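Repaso de seguridad de la sala 403, turno de viernes. Lo escribo yo, Nisha Nishad, con mis comentarios al lado de cada punto, que ya sabéis que no sé rellenar una casilla sin soltar un párrafo. El listado base es el de Jisstead, el mismo de siempre, y le he quitado las dos preguntas sobre extintores porque esas las firma Ravindra en su hoja.

Marcas: **OK**, **OK con nota**, **Pendiente**.

## 1. Suelo y paso

- **Moqueta sin arrugas ni bordes levantados: OK.** Pasé el pie por todas las juntas. La de la puerta, que en la hoja anterior salía como pendiente, ya está pegada, ¡por fin!
- **Paso libre hasta la puerta: OK.** Pedimos 80 cm y los hay de sobra, incluso con las sillas sacadas.
- **Nada apoyado contra el radiador: OK con nota.** Había una caja de Coltora vacía, de cartón, a un palmo. La moví yo misma al pasillo. Si alguien la quiere, que se la lleve antes de que Vandana la vea, porque va directa al reciclaje.

## 2. Mesa

- **Estable, sin cojear: OK.** Me apoyé con las dos manos y con bastante entusiasmo.
- **Cantos sin astillas ni desconchones: OK.** Repasados con la mano, despacito.
- **Superficie limpia antes de sacar el material: OK.** Bayeta húmeda y después seca. Usé el limpiador suave de Grosard, el otro deja cerco en el blanco y luego hay que frotar el doble.

## 3. Cocinita y comida de juguete

Aquí es donde más me entretengo, lo reconozco. Son cosas que pasan por muchas manos y alguna vez por alguna boca, así que miro pieza por pieza, les doy la vuelta y paso la uña por los bordes. 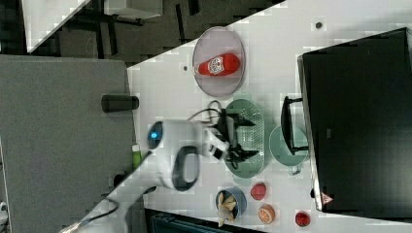 *Lectura: 3 min*

- **Plato ovalado, el rosa lavanda: OK.** Ni grietas ni mordiscos. Lo pongo a contraluz porque el borde deja pasar un poco la luz y las fisuras finas se ven enseguida así.
- **Bote rojo de kétchup: OK con nota.** La etiqueta redonda blanca sigue pegada, le tiré de una esquina y no cedió. Lo que sí os pido es que comprobéis el tapón cada vez, apretando y girando, porque es la pieza estrecha y es la que yo no quiero encontrar suelta. También huelo el bote por dentro (no os riais). Si alguien lo ha llenado de agua para jugar, hay que vaciarlo y dejarlo abierto toda la noche.
- **Escurridor verde: OK con nota.** Los agujeritos son un nido de migas y de plastilina. Cepillo de dientes viejo, agua templada y paciencia. Tardé 12 minutos, la próxima vez que lo haga Abhishek, que presume de manos finas.
- **Cuenco redondo verde azulado: OK.** Sin rayas profundas. Si sale alguna en la que se enganche la uña, lo retiramos, no lo lijamos. Lo digo porque en mayo alguien lijó una taza y quedó peor que antes.
- **Piezas pequeñas contadas y guardadas: Pendiente.** No encuentro la lista de inventario. Kusum dice que la dejó en la carpeta azul, yo he mirado en la carpeta azul y hay recibos de Kaplan y un menú de pizzería.

## 4. Pantalla y cables

- **Monitor bien asentado en su soporte: OK con nota.** No baila. Pero el cuenco estaba metido en parte debajo del soporte negro, y al sacarlo hay que ir con cuidado para no darle un golpe a todo. Propongo dejar la vajilla siempre del lado libre de la mesa — es medio minuto y nos quitamos un susto.
- **Pegatina triangular de aviso, la roja y blanca: OK.** Sigue en su sitio, en la parte baja del monitor. No la tapéis con notas adhesivas, por favor.
- **Cables sin peladuras: OK.** Mirados uno a uno con todo desenchufado.
- **Regleta fuera del alcance: Pendiente.** Falta la tapa. Está pedida y va con el número de pedido 900, por si alguien llama preguntando.

## 5. Al cerrar

- **Vajilla lavada y seca antes de guardar: OK.** Secada con trapo y luego al aire. Guardar el escurridor húmedo dentro del cuenco es pedir moho, y ya nos pasó una vez.
- **Cajón de la cocinita cerrado: OK.** Atranca un poco a la derecha. Empujad por el centro.
- **Luces y ventanas: OK.**

## Para quien siga

Quedan dos pendientes: la lista de inventario (Kusum) y la tapa de la regleta (Vandana, cuando llegue). Si cambiáis alguna marca, poned vuestro nombre al lado, que la última vez apareció un OK sin dueño y estuve media mañana preguntando por los despachos.

Ah, y hace falta otro cepillo de dientes, el de ahora ya no tiene cerdas.

Nisha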